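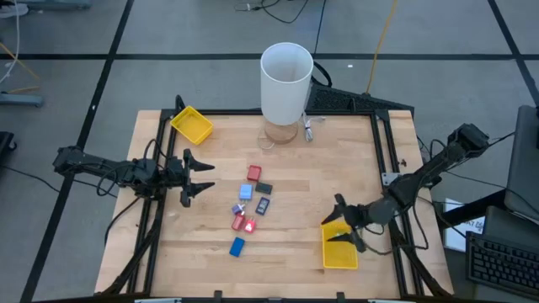

# Kirnon: contracapas de cassetes de terror e ficção científica

Bem-vindos, e obrigado por terem vindo parar a este canto! O Kirnon é uma coleção de textos de contracapa transcritos de cassetes VHS de terror e ficção científica de baixo orçamento, aquelas que ficavam na prateleira de baixo do clube de vídeo e que prometiam sempre muito mais monstros do que o filme tinha para dar. Começou como uma pasta no meu computador, cresceu para duas pastas, depois para uma caixa de sapatos cheia de capas recortadas (não fui eu que as recortei, juro, já vieram assim), e agora está finalmente arrumado num formato que outras pessoas podem usar.

Esta versão traz 1000 textos. O ficheiro principal chama-se `contracapas.csv` e está em UTF-8, separado por ponto e vírgula. Quem abrir aquilo numa folha de cálculo e vir tudo amontoado na primeira coluna, respire fundo e escolha o separador à mão.

## O que está em cada linha

| Campo | Conteúdo |
|---|---|
| `id` | número interno, sem significado nenhum |
| `titulo_capa` | título tal como está impresso, com gralhas |
| `titulo_original` | quando se conseguiu apurar |
| `editora` | a da edição em cassete, não a produtora |
| `frase` | a frase promocional, normalmente em maiúsculas |
| `sinopse` | o texto corrido da contracapa |
| `duracao_capa` | a duração impressa, em minutos |
| `notas` | tudo o resto, incluindo os meus desabafos |

Atenção ao campo `duracao_capa`: não confiem nele para nada sério. Há uma edição de *Skerach* que anuncia 100 minutos e acaba muito antes, e outra do mesmo filme, com a mesma capa e o mesmo monstro verde, que diz 69. Vi as duas de seguida num serão de chuva e são iguaizinhas até ao último fotograma. Deixei ambos os valores como estão impressos, com uma nota.

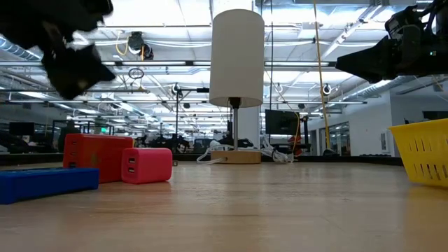
**Anas Sabbagh**
*Transcrição, revisão e manutenção do Kirnon*

## De onde vieram as cassetes

O grosso veio do antigo clube de vídeo Keane, que fechou as portas e vendeu o recheio ao quilo. Comprei o que coube no carro e voltei para buscar o que não coube. Outra parte, mais pequena mas com peças lindas, foi emprestada pelo Henrik Lammers, que tem praticamente tudo o que saiu na etiqueta Jolside e que me deixou fotografar capa por capa na mesa da cozinha dele, com paciência e muito café.

A Jolside merece um parágrafo só para ela. Era uma etiqueta que escrevia as suas próprias sinopses sem, desconfio eu, ver os filmes até ao fim. Os desertores passam a cientistas, os cientistas passam a freiras, e num caso glorioso a sinopse conta a história da cassete do lado. Nada disso foi corrigido. Se a contracapa diz que a ação decorre em Marte e o filme se passa todo numa garagem, o texto fica em Marte e a garagem vai para `notas`.

## Como foi feita a transcrição

Tudo à mão. Experimentei o reconhecimento automático de texto, mas letras vermelhas a pingar sangue sobre fundo preto dão resultados que só têm graça na primeira tarde. Cada texto foi escrito por mim e relido pelo Henrik com a capa à frente, e quando discordávamos ganhava a capa.

Regras que seguimos:

- as maiúsculas e os pontos de exclamação ficam todos, mesmo quando são nove seguidos;
- as palavras ilegíveis aparecem como `[?]`;
- os autocolantes do clube de vídeo não contam como texto da capa;
- a ortografia é a da época e não foi atualizada.

As edições brasileiras e portuguesas estão misturadas no mesmo ficheiro. Sei que dava jeito um campo a separá-las e está na lista para outubro, se a vida deixar.

## Para que serve (e para que não serve)

Já houve quem usasse isto para estudar a linguagem publicitária do vídeo doméstico, para descobrir o nome de um filme visto aos dez anos em casa de um primo, e para escolher a sessão dupla de sexta-feira. Tudo usos nobilíssimos. Como filmografia é que não serve: faltam realizadores em muitas linhas, os nomes dos atores vêm muitas vezes errados na própria capa e há filmes que aparecem três vezes com três títulos diferentes.

Um aviso para quem for sensível: as sinopses são bastante sangrentas e algumas tratam as personagens femininas de uma maneira que envelheceu muito mal. Não filtrei nada.

## Correções e contributos

Se encontrarem uma gralha minha (e não da capa, por favor confirmem primeiro!), abram um pedido com o `id` da linha e uma fotografia legível da contracapa. Cassetes novas são recebidas com festa, sobretudo da Jolside anteriores à mudança de logótipo, que ao Henrik faltam duas e ele não dorme descansado.

As transcrições podem ser reutilizadas livremente, com menção ao Kirnon. Os textos originais pertencem a quem os escreveu, e as imagens das capas não são distribuídas aqui.

Última revisão do ficheiro: sábado, 8 de setembro. Foram juntas as capas da segunda caixa do Keane e corrigido o título de *Skerach*, que andava com um «k» a mais.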